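Home Organization, Unit 3: Giving Things a Place

Welcome back, everyone! We're staying with small-space storage, and I'd like you to think about the humble dish rack — a comb of thin rods that will divide far more than plates.

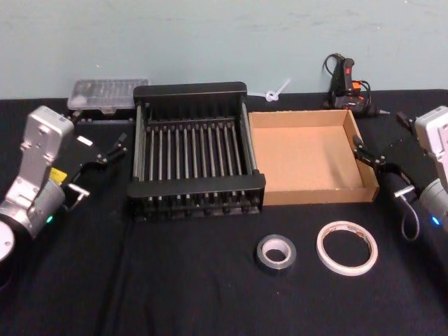
Envelopes, notebooks and cutting boards all stand up nicely in one, and you can see every edge at a glance. Small, fiddly bits do better in a clear case with compartments.
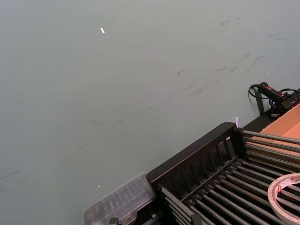 For your worksheet, choose one surface at home and sort what lives there into standing things, flat things and tiny things — shallow cardboard trays are fine for the flat ones. Bring your notes in May.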